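Wednesday, late

Home from the workshop and too wound up to sleep, so I'm writing this at the kitchen table with the last of the soup. My knees hurt. I spent most of the evening on the floor, and I'm going to have to buy one of those gardening pads before I do it again.

We're calling the robot Shim now, by the way. Tadhg started it and I gave up fighting. Two arms, two different ends: the black gripper with the blue bits on the left, and the gloved hand on the right. I know, I know, matching ones would be easier. But we had one good gripper and I wanted to try the hand, and Loretta said if I was going to wait for everything to match I'd be waiting until I retired.

First hour went to the left wrist. The cable kept snagging when the arm reached across, so I gave it a bigger loop and let it ride up over the housing. Looks messy. Tadhg wants to sleeve it and I told him he can sleeve anything he likes once it stops faulting. He has opinions about cables. The Brimau controller also threw error 527 again at startup, twice, and then was perfectly fine for the rest of the night — I wrote it in the notebook and moved on, because last time I chased that one I lost a whole Saturday to it.

Then bread! We've been using foam blocks for weeks and I was sick of them. Foam is too forgiving. You can squash it and it springs back and you learn nothing about how hard you're squeezing. So I stopped at the bakery on the way over and spent too much on rolls, and Imani brought the pink bowl from her place, and we put it all on my green cutting mat on the floor. The mat is great for this. The grid means I can put a bun back on the same squares every time and not argue about it.

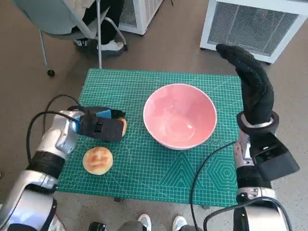

Bread night on the cutting mat, left gripper on the job.

The grip force was set at 955 to start with (whatever that means in real units, the Selladness manual is no help at all) and that was fine for foam and awful for bread. Flat as a coaster. I took it down a bit at a time and ate the evidence. We did 15 tries in the end, and the later ones were a lot kinder to the rolls. It still comes in too low, though, and presses down before it closes. I think the height is off because I measured from the bare floor and forgot to add the mat, which is such a dumb mistake that I haven't told Tadhg yet.

The gloved hand mostly kept out of the way tonight. I want it to steady the bowl eventually while the gripper does the dropping in. Loretta thinks the grip dots on the glove will help with a shiny bowl and I think she's right, but we'll see. The fingers curl nicely now, at least. In February they were hopeless.

Emrys called at nine to ask if we'd be at the Pladano open evening in April. I said yes before checking with anyone. So now we have a deadline, oops. He wants something people can stand around and watch, and I suppose bread going in a bowl counts.

Money: I added it all up on the bus and we've gone past 2,000 on this thing, not counting rolls. Imani says never to add it up again.

For next time: fix the height, longer cable on the right side, put a file on the sharp bracket that got my thumb. Ask Loretta for her spare key. And buy the cheap rolls from the supermarket, it really can't tell the difference.

Soup's gone. Going to bed.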